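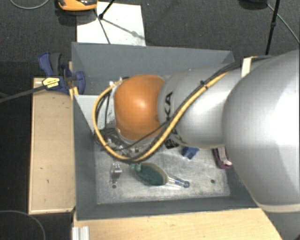
My supervisor's first comment was that I'd picked far too much railway for one term, and could I please stick to a single line. So I did, and this report is only about the Nolska branch and the little diesels that worked it.

The branch was 31 km long and climbed from the junction at Drusalis up to the quarry at Nolska. I'd been on the bottom half as a kid (the top half has no track now, just a very muddy path) so I was keen to find out what used to run there. Two classes did nearly all the work: the Mallet, which confusingly is just a nickname and has nothing to do with the articulated steam engines, and the Clamer, a centre-cab shunter that somehow ended up on passenger trains too!

My main question was why the Clamers lasted so much longer. I went through the depot daybooks, which have 1,014 entries for the two classes put together, and typed the whole lot into a spreadsheet. This took all of March and I don't recommend it. The handwriting is fine until the night shift takes over, and then you get things like "brks agn" and a squiggle.

There were 8 Mallets to start with and they were lovely looking machines, but the daybooks are full of overheating on the climb. With a full rake of empties they often had to stop at the loop halfway up and sit there with the doors open. The Clamers were slower, but they had a bigger radiator and a lower bottom gear, so they just plodded on. More than 20 of the Mallet failures happened on the same curve below the loop, where the gradient is at its worst.

I'd expected the gearboxes to be the big problem, as that's what all the enthusiast magazines say. They hardly come up. Either the magazines copied each other or the gearbox jobs went straight to the main works and never got into the depot books. I couldn't get at the works records, so I've left that one open.

Next I'd like to do the coaches, mainly the two with the stoves in. The spreadsheet is with the department office if anyone wants it, squiggles and all.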